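Hestano(厨房自动化系统)

最后修改:5/28/22

Hestano是Bistus公司给自家中央厨房和样板厨房用的一套自动化系统,管备料、开关柜子、收纳餐具这些杂活。我在Bistus的后厨干过,后来转去做系统调试,所以这个词条写得有点像聊天,大家多包涵,哪里写错了直接改就好!

名称和来历

Hestano最早叫Kong,同事们到现在还这么喊(“Kong又卡住了”是早班最常听到的一句)。改名是跟Grernard合并项目的时候定的。Grernard那边原来做仓库分拣,手指的控制程序基本是他们带过来的,我们这边出的是厨房流程,两拨人光是“抽屉算不算关好”就吵了好几个星期。

组成

系统分2个部分:排班和任务的软件,还有干活的机械手。新动作一律先在仿真厨房里练,每个动作跑满1,000遍才能申请上真机。动作库里现在有229个条目,开抽屉就占了一大块,宽的、矮的、把手靠上的,都得分开练。

对员工的影响

我觉得这一节才是重点。以前早班要提前2小时到,搬盘子、翻柜子、核对餐具,腰不好的人特别受罪。现在这些活大部分交给系统,早班晚到了,可夜里多出一个看屏幕的岗位,有人喜欢,有人坐不住。Jin-sol Song原来是备餐组长,现在专门给仿真厨房挑毛病,她跟我说最不习惯的是一整天闻不到葱油味。

工资也变过。转去调试岗的人加了一级,留在灶台的没有,为这事开过好几次会,最后给灶台补了技能津贴。我个人觉得补得少了点。

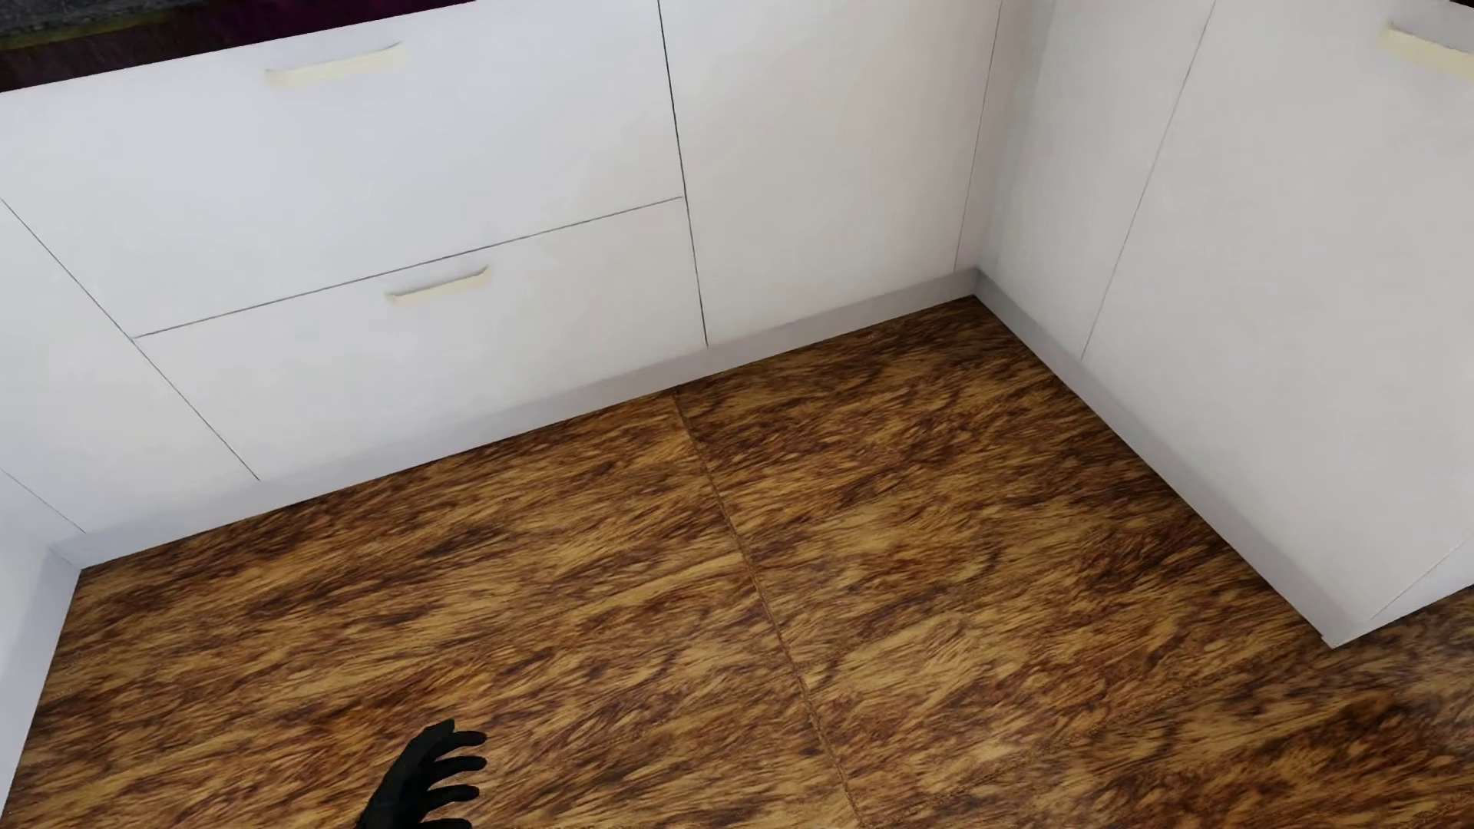
培训这块我多说几句。刚开始公司只教大家按哪个键,出了问题还得等工程师来,厨师们干站着,火气很大。后来改成让厨房的人参与写动作:拉开抽屉先停一下,重东西放下层,柜门别开到底挡着过道。这些规矩老员工闭着眼都会做,写成步骤却要磨半天。Jin-sol Song那一组写得最细,新人现在也拿她们的稿子当教材看。

争议

主要是两条。一是仿真里练得好好的,到了真厨房,地滑一点、柜门紧一点就不灵,还得人去收拾,这部分工时一直没算清楚。二是新人很少再从搬货理柜子做起,老师傅担心他们连东西放哪儿都不知道。我带过的几个新人确实这样,找个漏勺能找半天(不过多转几天也就熟了)。

参见:Bistus、Grernard、中央厨房、轮班制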